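Contact for this release: Nelly Guzmán, Orkier, Ganley office

**Orkier brings the tabletop power strip class to Ganley and Escobar, and yes, you get to keep your cables neat afterward**

I'm Nelly Guzmán, I run the workshop program at Orkier, and I have wanted to send out this particular press release for a very long time. We are opening registration for Plakeveck, our hands-on short course on desks, cords and power strips. It's the class people kept asking me for at the end of our other classes (usually while they were putting on their coats), so now it has its own name and its own evening.

The idea is simple. Most of us have a desk we like and a mess of cords we don't. You buy a nice white table, you put it against the wall, and a week later there's a power strip wandering around behind the monitor with a charger hanging off it. Plakeveck is 60 minutes on that one problem. We start with a bare tabletop, a strip and its cable, and we talk about where the strip should live before anything gets plugged in.
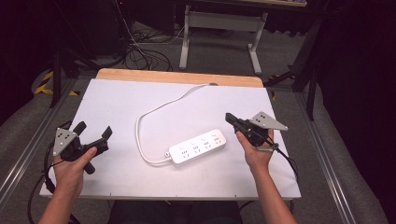 **GANLEY, February 2026** — Registration for the course is open now at our Ganley shop, which has been in the same brick building since it went up in 1937. The building matters here, a little. Old rooms never have outlets where you want them, and I've spent years of my life planning tables around one lonely outlet by the door. So the course grew out of our own headaches first.

The strip we like to teach with is a plain white one with four sockets in a row. You can spend more and get something fancier, and people in class always ask me if they should. My answer is to look at what you plug in on a normal day, then add one. If that's four things or fewer, a strip like this will do you fine.

Then there's the cable, and this is where I get excited, so bear with me! A cable that comes with a lot of extra length wants to loop. Let it loop once, wide and loose, while you decide where the strip goes. Don't wrap it tight around the strip, and please don't wind it around a table leg and pull. We have everyone lay the whole cable out flat on the table and follow it with a finger from the plug to the strip. It sounds silly. It's also how people find the nick in the cord they've been stepping on all winter, and when they do, that cord goes in the bin and they go home with a new one.

If your table has a little cable hole near the back edge, use it. So many people have one and have never put a thing through it! We go over what fits through a small hole and what doesn't (a chunky plug usually doesn't, so check before you set the table against the wall), and what to do if your table has no hole at all.

The class sizes stay small. I tried bigger groups once and everybody's cords ended up in one pile in the middle, and we lost a good part of the evening sorting out who owned which charger. Each person gets a stretch of table to work at, and you're welcome to bring your own strip from home. Bring the ugly one. I mean it, the ugly ones are the best to learn on. 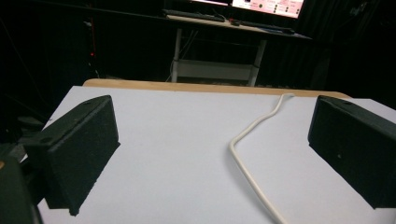

**ESCOBAR, September** — Our second location joins in the fall, with the same course taught in the new upstairs room. I'll be there for the first run, and after that the Escobar staff will take it over and do it their own way, which I'm looking forward to seeing.

Escobar adds a longer part on the back edge of the table, the bit where a cord drops over and disappears. A thin white cable on a white top barely shows, and over a pale wood edge it still looks pretty tidy. The trouble is the drop itself. If the cord hangs free it gets caught on a knee or a chair, and then the whole strip slides toward you. We'll try out 3 ways of holding a cord at the edge, from a plain clip to a little fabric tie, and everyone can pick the one that suits their own table.

We have room for up to 400 people across both locations this year. Anyone who has taken an Orkier class before gets first pick of evenings, and after that it's open to everybody. Kids are welcome with a grown-up.

**How to sign up**

- Stop by the front desk at either location, or call during shop hours.
- Tell us if you're bringing your own strip, and how long the cord is if you know.
- Measure your table at home before you come, including the thickness of the top.

Reporters who would like to sit in on a class are very welcome, just let me know ahead so I can set up another spot at the table. Questions about either location can come straight to me at the Ganley office.

— Nelly Guzmán, Orkier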